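Chapter 7
From Bill to Statute: When a Law Begins to Apply

A bill that has passed both chambers and been signed by the governor is law, but it may not yet be in force. Between signing and the first day of enforcement there is usually a gap, and a good deal of the work of government happens in it. This chapter deals with that gap. Chapter 6 followed a bill as far as the governor's desk, and you should be familiar with the terms introduced there, especially enrollment, veto and line-item veto.

We will use one bill as a running case. House Bill 2355 set rules for how public agencies must dispose of used office equipment. It was sponsored by Representative Bríd Mac Suibhne, whose district included the city of Irkthorpe, and it passed in the spring session with little debate. It is short, which makes it easy to study, and it contains most of the features found in longer acts: definitions, duties, penalties, a delayed start date and a clause assigning rulemaking to an agency.

The bill defined "covered equipment" as any computer, monitor, printer or storage device bought with public money. Definitions like this one matter more than they may seem to. If an item falls outside the definition, none of the duties in the rest of the act apply to it.

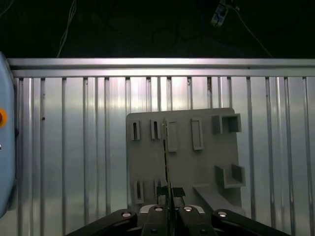
Figure 7.1 A light gray board with raised slots, next to a ribbed aluminum panel.

7.1 The effective date

Every act has an effective date, the day on which it begins to bind people. There are three common ways of setting it.

The first is the default rule. Most state constitutions or codes provide that a new act takes effect a fixed time after the session ends, unless the act says otherwise. The delay gives the public, the courts and the agencies time to learn what has changed.

The second is a date written into the act. House Bill 2355 named the month of July in the following year, well after the default date. The sponsor wanted small towns such as Mokham to be able to plan for the cost in their next budget.

The third is an emergency clause. An act with such a clause takes effect as soon as it is signed. Many states require a larger vote to adopt one, and some require the legislature to state what the emergency is.

An act can also have more than one effective date. Section 2 of House Bill 2355, which told the state records office to write rules, took effect on the default date. The duties on agencies in Section 11 waited until July. Without the earlier date for Section 2, the office would have had no power to write the rules before they were needed.

7.2 Rulemaking

Legislatures often leave detail to agencies. House Bill 2355 said that data must be removed "by a suitable method" before equipment is sold or given away, and left it to the records office to say which methods were suitable.
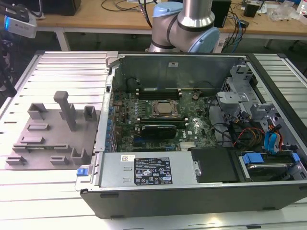 Figure 7.2 Desktop computer with its side panel removed, showing the motherboard.

The office published a draft rule and took written comments. Abdelilah Gaber, a staff attorney there, was in charge of the file. Two firms that bought used equipment, Alaoui and Urix, objected to a part of the draft that required every storage device to be destroyed - they argued that the act spoke of removing data and said nothing about destroying property. The office agreed and changed the rule.

The objection raises a question we will return to in Section 7.4: how far can an agency go in filling out the words of a statute? For now, note that a rule has the force of law only if the statute gives the agency power to make it.

Key terms
effective date
emergency clause
delegated power
notice and comment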